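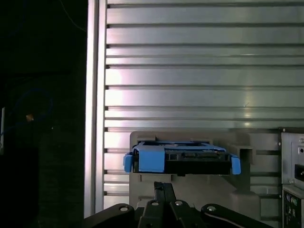
¿Por qué hay que calentar antes de correr o jugar un partido?
Porque los músculos trabajan mejor cuando están templados y les llega más sangre. Al calentar, el corazón late más deprisa poco a poco y el cuerpo se prepara para los esfuerzos fuertes.

Qué pasa dentro del cuerpo

Cuando estás sentado en clase, tus piernas necesitan poca energía. Si de repente echas a correr, necesitan mucha más. La sangre lleva a los músculos el oxígeno que les hace falta, y el corazón tarda un rato en coger el ritmo.

Las articulaciones también se preparan. Las rodillas, los tobillos y los hombros tienen dentro un líquido que ayuda a que los huesos se muevan sin rozarse — se llama líquido sinovial. Con el movimiento, ese líquido se reparte mejor.

Cómo se calienta

Empieza andando rápido y luego trota despacio. Después mueve los brazos en círculos, levanta las rodillas y da unos saltos pequeños. Deja las carreras rápidas para el final.

En el club Okonon, la entrenadora Montserrat Villanueva dedica 11 minutos a esta parte. Desde septiembre, los pequeños juegan a «Grimby», un pilla-pilla en el que primero se anda, luego se trota y al final se corre. Quien es pillado se queda moviendo los brazos hasta que un compañero le toca la espalda.

¿Y los estiramientos?

Estirar quieto mucho tiempo no calienta los músculos. Es mejor dejar esos estiramientos para después del ejercicio y hacerlos despacio, sin rebotes.

Si algo te duele al calentar, para y avisa a un adulto.

Palabras nuevas

Articulación: lugar donde se unen dos huesos.
Pulso: los latidos del corazón que notas en la muñeca o en el cuello.

Texto: Nusrat Mirani
1 mar 2018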